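Rustside's skin and hair clinic is adding evening hours, and I went to the open house

If you live anywhere near Rustside and you've been trying to get somebody to look at your scalp, your rash or that weird patch on your elbow, I have good news. The Nomitz Skin and Hair Clinic is opening in the evenings starting in August, and it's bringing in a hair loss clinic that used to mean a long drive over to Leiva.

I went to the open house last week, partly for this page and partly (okay, mostly) for myself. My hair started coming out in the shower in handfuls after I had a bad fever last winter, and I spent two months convinced I was going bald. My regular doctor told me it was telogen effluvium, a kind of shedding that can show up a couple of months after an illness, surgery, a baby or a big shock to the body. It usually grows back by itself. Mine is growing back now, and I have a halo of short fuzzy bits around my forehead that no clip on earth will hold down!

So I had questions, and the staff were very patient with me. The new evening hours run until 8 p.m., four nights a week. The hair clinic gets two of those nights and general skin appointments get the other two. They told me the waiting list had climbed to 717 people by spring, which explains why my neighbor gave up and bought a shampoo off the internet instead. The hope is to get the wait for a first visit down to 50 days by the end of the year. That still sounds long to me, but I remember what it was before.

A first hair visit takes longer than I expected. They go over your medicines, family history, any recent illness and how you style your hair, then they look at the scalp with a lighted magnifier. Some people get blood work for iron or thyroid, and some don't need it. I asked if I should bring the hair I'd been saving in a sandwich bag, and the nurse said plenty of people do and she's never once been surprised by it. Photos on your phone from a year or two back are more useful, she said, so start scrolling.

There was a talk on eating and hair too, and that was the one that filled up. I stood at the back by the coat rack. The short version is that very low-calorie diets and not getting enough protein or iron can set off shedding, and that piling on supplements when you aren't short of anything probably won't do much. Too much vitamin A can even make hair fall out, which was news to me and to the lady beside me, who wrote it on her hand.

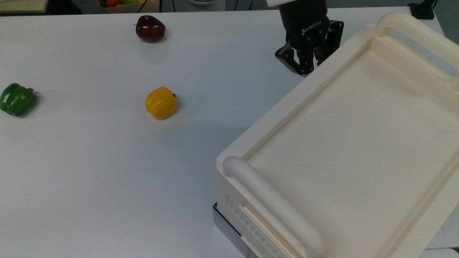 A red apple with yellow and green bell peppers.

The money for all this comes from the Grallska Fund, which is paying for the first year of evening staff. After that the clinic has to find it in its own budget, and when I asked what happens if it can't, I got a polite smile and a leaflet. I'll be asking again.

Parking is the other sore spot. The lot behind the building fills up by late afternoon, and the meters on the street run until 6 p.m., so anyone with an early evening slot will want some quarters. The bus from the Leiva side stops right across the road.

You need a referral for the hair clinic but you can book a general skin visit yourself, by phone or at the front desk. If you call, the extension for evening appointments is 1620. The regular daytime hours stay the same, and if you already have a daytime appointment you can ask to be moved to an evening without losing your place in line. I checked that twice, and both people at the desk gave me the same answer.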